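May 24, 2024
Glaze bench, Plornusstead

Third round of the matte glaze trouble. Reminder to self that the November batch of Florero was fine, and that I wrote down everything about it except the one thing I now need, the soak time at the top. Past me was evidently in a hurry to get to lunch.

Tests today are on tiles, then on mugs if the tiles behave.
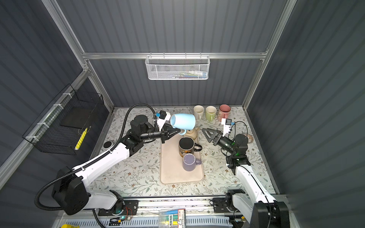
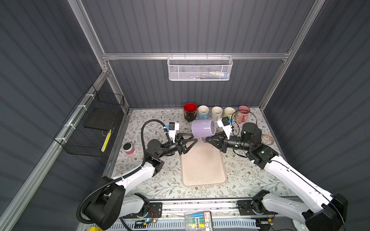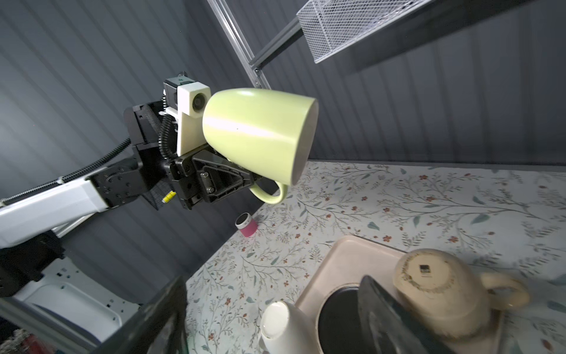 So, the pinholes. Magdolna Lakatos says it's the bisque: fired too low, gas still coming out of the clay when the glaze has already started to seal over. Ottó Kun says it's the water. Ottó has blamed the water for everything since I met him, including a cracked kiln shelf, but I ran a set with distilled anyway to keep the peace. Same pinholes. He now thinks it was the wrong distilled water.

What I did:
Mixed a fresh 848 g of Florero dry, sieved twice. The lumps left in the sieve were mostly whiting that had been sitting in an open bag. New bag from Gál, lid on it this time, label on the lid.
Dipped 12 tiles, all three seconds by the wall clock. Half on the usual bisque, half on Magdolna's hotter one.
Left the glaze thinner than I like. It looked like skim milk and I had no faith in it.

Results, first firing: the hotter bisque is clearly better. Not clean, but I had to tilt the tiles to the window to find the holes. The usual bisque looks like an orange that has had a bad year. Magdolna was gracious for nearly a minute.

Second firing, same tiles, with a 23 minute soak before the drop. Better again on both, and the color has gone a bit brown at the edges, which Ottó likes and I don't. The Cindix controller skipped its hold on the first try and went straight to cooling – I caught it because I was standing there eating a sandwich. Do not trust the display when it says HOLD. Look at the temperature.

Also, the cobalt spoon ended up in the tin oxide again. Whoever keeps doing this, there are two spoons, and one of them has a blue handle. It could be me.

Next: hotter bisque for everything, a longer soak, and one tile with the old thick dip so I can stop wondering. Ottó wants a tile done with rainwater. He can bring the rain.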